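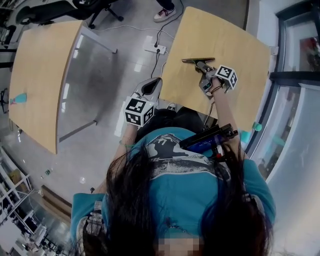

Drustadov – 6-disc box set, Gasby Films

All eight episodes of the cult SF horror serial, plus the feature-length pilot. Miners, a dead moon, something in the vents. You know the sort of thing. Proper scary in places.

New transfer from the original reels, sound cleaned up aswell. Episode 5 now has its missing scene back.

Extras: commentary on the pilot, trailers, booklet.

Region 2. Cert 15. English subtitles on all discs, exept the extras.

Cat. no. 1259. In stock at Bustville shop, or order online. Ellis box set due November – no pre-orders yet.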